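Beldale Guest Rentals – Help Desk
Ticket 189: Strap and handle problem on woven summer bag, packing checklist won't close
Status: Resolved
Opened by: Margit Bakos
Handled by: Josué Xavier
Opened: May 12, 2022

Original message

Hi Josué! I'm getting the Chisholm cottage welcome display ready and I've run into a snag with the woven bag. I love this bag, by the way. The little black marks all over the cream weave make me happy every time I open the closet. But it has two problems and I'd like to fix them before the first guests come through.

Problem one: the bag won't stay up once it's filled. I put it on the shelf, step back, and it leans over to one side and slowly sinks. The pineapple ends up face down.

Problem two: the braided strap keeps sliding down behind the bag, and everyone loves that strap, so I want it showing.

Also, the packing checklist in Prustero won't let me mark the display as done. It says "1 item unassigned" and I can't find which one.

What I've tried so far:
- Turned the bag around. Same lean, other direction.
- Took the pineapple out and put it back in with the leaves pointing the other way. A bit better, still sinks.
- Pushed the whole thing against the wall. It holds, but then it looks squashed and you can't see the pom-poms.
- Logged out of Prustero and back in. No change.

Margit

Reply 1 – Josué Xavier

Thanks Margit, great write-up, and what a fun display. Few questions before I start guessing:

1. What's in the bottom of the bag right now?
2. Is the strap clipped on at both ends?
3. In Prustero, are you opening the checklist from the Chisholm page or from the general closet list? They look the same but they don't behave the same.

Reply 2 – Margit Bakos

1. Nothing in the bottom. Just the pineapple and the pom-poms on top of air, I suppose!
2. Yes, both ends. I tugged on it and it's solid.
3. The closet list. Is that wrong?

Reply 3 – Josué Xavier

Air is the trouble, I think. A soft woven bag needs something to sit around, and all the weight you have is up at the top. Please try this:

Step 1. Empty the bag completely.
Step 2. Fold one bath towel into a block as wide as the base and press it right down into the corners.
Step 3. Roll a hand towel and stand it along the back wall, so the back has something to lean on.
Step 4. Pineapple goes in next, on its side, leaves to the right. It should rest on the towels and no longer hang from the rim.
Step 5. Big pom-pom low and in front, small one up by the strap.
Step 6. Lay the strap last. Bring it up over the top edge and let it curve to the left. Don't pull it tight. A thick braid like that has its own ideas about where to bend, and if you let it take the bend it wants, it stays there.

And yes, use the Chisholm page for the checklist. The closet list still has the old layout from February, with the Kasano basket in it. I'd bet that's your unassigned item.

Reply 4 – Margit Bakos

Oh, this is so much better already! Results so far:

Towel block – works. The base is firm and it hasn't leaned at all.
Rolled towel at the back – works, but mine was too fat and pushed the pineapple out the front. Swapped it for a thinner one.
Strap – first try slid down again. Second try I left it slack like you said and it has stayed put for two hours.
Checklist – it was the Kasano basket! It was sitting on the closet list with no room next to it. I opened the Chisholm page and it isn't there at all.

I put the magazine down at an angle next to the bag, and I think it sets off the black in the weave really nicely. Latest version attached. Does the big pom-pom cover too much of the pineapple? I go back and forth on it.
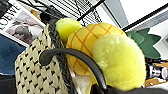 Attachment 1: Woven bag with pineapple and pom-poms, LOEWE magazine at upper left

Reply 5 – Josué Xavier

That's lovely! I would leave the big pom-pom where it is. You still get plenty of the diamond pattern and the green tips come out past it, so it reads as a pineapple right away. The dark gray braid looks great against the cream.

One small thing to look at: the black handle crosses in front of the pineapple. If you like it there, keep it. If it bothers you, try folding it toward the front of the bag and see if it stays.

Reply 6 – Margit Bakos

I tried the handle down and missed it, so it's going back up. It makes a nice arch.

Display marked done on the Chisholm page, and it went through on the first click. Can you take the Kasano basket off the closet list so it doesn't catch the next person?

Reply 7 – Josué Xavier

Removed. I also cleared out 9 other old entries from the same list while I was in there. Closing this one, but reply here if the bag starts to lean again and it will reopen by itself.

Resolution notes
Cause (bag): no filling in the base, weight too high.
Fix (bag): folded bath towel in base, thin rolled towel at back, strap laid slack over the top edge.
Cause (checklist): old Kasano basket entry with no room assigned.
Fix (checklist): entry removed, display closed from the Chisholm page.
Related: Ticket 86, baskets tipping on the porch bench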